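Ninura Household Items

README, second edition, September

Ninura is a collection of short recordings of people picking up and putting down ordinary household things on a table. It was put together by Yesenia Becerra and Zaid Sleiman, with item lists by Letay Birhane. This file covers the items and how they are grouped. File formats are in a separate note.

Contents

961 recordings in 13 item groups. Each recording has one main item and at most one tray or box. The index file is sorted by group, then by item, then by the order in which the recordings were made.

Item groups

The largest groups are fruit, bottles, jugs and tubs, and kitchen tools. The smaller ones (lids, sponges, rolls of tape and so on) have fewer recordings, and two of them were filled out late, so their numbering starts over at 1907. We left it that way because earlier lists already pointed to those numbers.

Fruit is mostly citrus, apples and pears. Soft fruit was tried and dropped — it bruised too fast to keep the same piece through a full session. Citrus is listed by color and size, and the variety is given only when the store label had it. If the label was missing, the entry says "round citrus" and nothing more.

Bottles are listed by body color and cap color. Whether a bottle was full, part full or empty is in its own column. Please check that column before comparing two bottles that look alike.

Table and trays

All recordings use a white table. Items waiting their turn are lined up along one side, and the main item is handled in the open part of the table. Trays and box lids are used as places to put things. A tray keeps the same name through the whole collection, even when it is set down in a different spot.

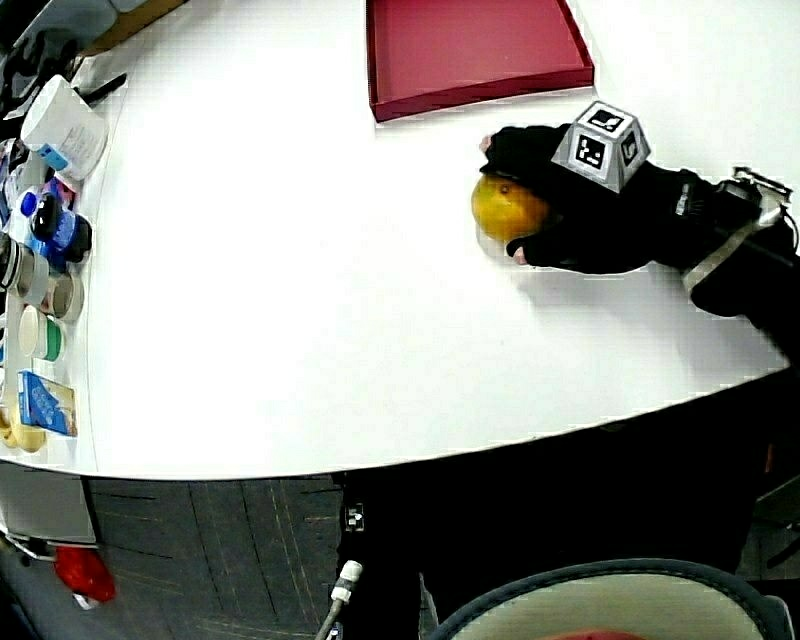

Item names are short and lowercase. When two people named the same thing differently, Letay's list wins. "Tub" and "jar" caused the most trouble, and a few entries still carry both words.

Known problems

Some items in the waiting row were never the main item of any recording. They have no entry in the index. Dark items bunched close together are hard to tell apart, and we did not try to label them one by one.

Changes in this edition

Duplicate bottle entries merged. Tray names made consistent. Spelling fixed in the kitchen tools group — thanks to Wissam Yammine for the list of errors.

Corrections to the item list go to Yesenia. Please include the group name and the item number.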